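Preparing Your Bag for the Maternity Unit

Guidance for expectant parents booked with the Hudik Maternity Service
Reviewed 22 August 2021 by Kristýna Bartoš, Community Midwifery Lead

Parents are asked to have their bags packed and by the front door from week 36 of pregnancy. Those expecting twins, and those with a planned caesarean section, should pack by week 34. The steps set out on this page apply to all births at the Hudik unit. Parents booked for a home birth should also pack, as a transfer is sometimes needed.

Step 1. Choose the bags

Use two small bags in place of one large suitcase. Storage beside each bed is limited to a locker and one shelf. Mark the first bag "Labour" and the second "Ward", and write your surname on both. The labour bag goes with you to the birthing room. The ward bag may stay in the car until you have been moved upstairs.

Step 2. Pack your papers first

Place the following in an outside pocket of the labour bag:

Your maternity notes
Your birth plan, if you have written one
A list of any medicines you take, with doses
Telephone numbers for your birth partner and one other adult

Step 3. Pack the labour bag

A loose nightdress or long T-shirt that you do not mind spoiling
Dressing gown and slippers with a firm sole
Two pairs of warm socks
Lip balm, hair ties and a flannel
Drinks and light snacks for you and your birth partner
Phone charger with a long lead

Isotonic drinks such as Drindix may be brought in, in sealed bottles. Please ask your midwife before eating or drinking once labour is established, particularly if an epidural is planned.

Step 4. Pack the ward bag

For you:

Two front-opening nightdresses or pairs of pyjamas
Six pairs of large cotton pants
Two packets of maternity pads (Medex pads are sold at the hospital shop until 16:00)
Two nursing bras, if you intend to breastfeed
Wash bag and a dark towel
Loose clothes to go home in

For your baby:

Six vests and six sleepsuits
One packet of newborn nappies
Cotton wool
Two hats and a cardigan
A blanket for the journey home

Babies born in January and the other winter months will also need a warm outer layer for the walk to the car. Padded suits must be taken off before the baby is strapped into the car seat.

Step 5. Check the car seat

Fit the seat once before the birth and practise with the straps. Staff are not permitted to fit car seats. Parents who are unsure may book a fitting check with Ľudovít Holub at the Holub clinic, ground floor, Room 6.

Step 6. Tell your birth partner where things are

Your partner will probably be the one looking for things, often in poor light. Go through both bags together, and agree who will carry them.

What to leave at home

Please do not bring jewellery, large sums of money, scented candles or electric heaters. The unit cannot accept responsibility for lost items.

Questions about this page may be put to your midwife at any antenatal visit, or to Rozália Brabec at the booking desk on extension 618.

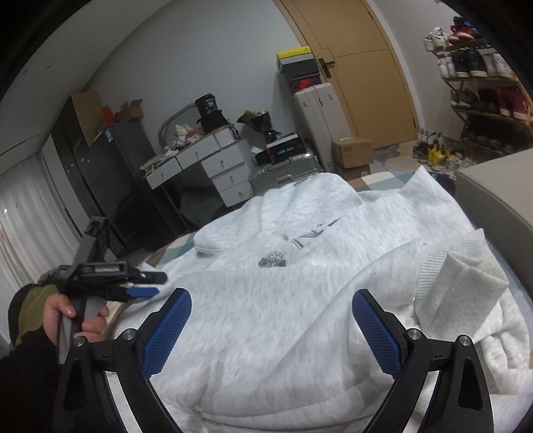

Calls to the booking desk outside office hours are answered by the ward clerk. If your waters have broken, if you are bleeding, or if your baby's movements have changed, do not ring the desk. Telephone the labour ward directly, using the number on the front of your maternity notes.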